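Hand-held gripper, part 6: new pads, a stiffer linkage, and folded laundry

29 December 2022

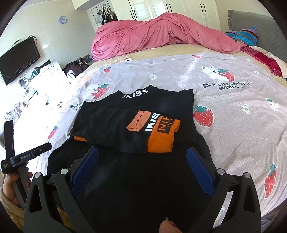
Blue textured pads over the folded black clothes. Four pivots per jaw.

The previous part ended with the old pads sliding off anything thinner than a dish towel. I have now spent two evenings on the finger side and the rest of the week on the logging side, and these are the notes for both.

Some context for readers who arrive from the parts list. The goal is a policy that can pick up and stack folded clothes with the small arm on my bench, which I call Skudik in the repository. The arm is slow and its workspace is small, so I collect demonstrations by hand with a gripper that has the same jaw geometry and no arm behind it. The camera sits on the gripper and looks along the jaws. What it sees by hand should match what it sees on the arm, and most of the work is in that word "match".

Pads

The old pads were smooth and too hard. They gripped a cardboard box well and a T-shirt badly. On a folded garment the upper layer has to move with the pad while the lower layers stay put, or all of them have to come up together. The smooth pads did neither in a repeatable way. Sometimes I got one layer, sometimes the stack, and the difference was a few millimeters of approach height that I could not hold by hand.

The blue ones are textured. I tried the texture in both orientations on the bench, ridges across the closing direction and ridges along it. Across is better for fabric. Along lets the cloth creep out of the grip when the wrist rotates, and it does so slowly enough that you don't notice until the log is already written.

Mounting is the same as before, so the old pads still fit if I need to repeat an earlier run. I cleaned the seats with isopropyl and let them dry overnight. Do not skip this. Kudow, the shop I buy bonding adhesive from, prints a cure time on the bag, and it is for a clean surface at room temperature. My garage in winter is neither.

Linkage

The jaws are black, four-bar on each side, with round pivot screws. In part 4 the pivots had enough slop that the pad faces were visibly out of parallel under load. I replaced the screws and added thin washers, then set the torque by feel: tighten until the jaw binds, back off until it falls under its own weight, then add a drop of thread locker. This is not a procedure I would defend in a review, but both sides now close evenly against a feeler gauge.

One thing to watch is that the thread locker wicks. On the first attempt it went into the joint and I had a stiff jaw the next morning. Use less than you think, and cycle the jaw while it sets.

Test material

I do the cloth runs on the bed. It is the largest soft surface in the apartment, and soft is the point. On the workbench the jaws can push against a hard plane, and the fingertips find the bottom of the fold for free. On a mattress the surface gives way and the garment goes down with it. Any strategy that depends on scraping along the table fails.

Black clothes are the difficult case. Exposure is set by the rest of the room, so folds in dark fabric come out with very little contrast, and the edge between two black layers is hard to find in the image. Printed parts help. The set I used has white IKISS lettering on the collar and the waistband and a bit of orange on top, and the feature tracker locks on to those and to almost nothing else on the clothes. I am not sure this is a good thing. A policy that learns to reach for lettering will be useless on a plain shirt, so plain items go into the next batch.

The bedsheet has strawberries and bears on it. Visually it is excellent. Tracking on the plain gray blanket I used in part 5 would drop out whenever the camera got close, and on the print it holds all the way down. The pattern does repeat, which in theory invites a false match one period over. I have not caught one yet, but I have not looked very hard either.

Logging

The session produced 285 recordings. I reject any clip where the pose track jumps, where the jaw width reading disagrees with the image, or where I changed my mind halfway through a grasp. The last category is larger than I would like. Changing your mind is a normal thing for a person to do and a terrible thing to teach an arm that runs at a fixed speed.

Video is stored at 60 frames per second and the jaw width is logged separately. The two clocks drift. I used to line them up with a clap of the jaws at the start, which fixes the offset and leaves the drift alone. Now I clap at the start and at the end and stretch linearly between the two. The residual is small enough that I stopped plotting it.

Storage goes to the old Kemwood box in the closet. It is loud and the fan needs replacing. The copy script checks hashes after the transfer — I added this after losing a session to a bad cable in the fall — and deletes nothing by itself.

The combined dataset, counting the earlier parts that still pass the filter, stands at 1099 clips. That is enough to train something and see how it fails.

Known problems

The pads pick up lint. After a run with fleece they need a wipe, and I have no good measure of when they have lost grip other than the cloth slipping.

My own fingers get into the view between the jaws. I use a fingertip to find the fold, which is a habit from ordinary folding, and the arm has no such finger. Masking it out in software is possible. Keeping my hand away is cheaper, and I have put a note on the bench to that effect.

Wrist fatigue is real after the first hour. The grasps get lower and lazier toward the end of a session and you can see it in the approach angle. I will split the sessions.

Skudik's gripper mount still uses the older bracket, which places the camera slightly higher than on the hand unit. I have a correction in the transform, but I would prefer matching hardware.

Next

A first training run is queued under the branch name MacRitchie, with the plain gray blanket data held out. I will write up the results in January if the power supply on the training machine holds. Drawings for the washer stack are in the repository next to the older jaw files. The hole spacing has not changed, so brackets from part 4 onward will fit.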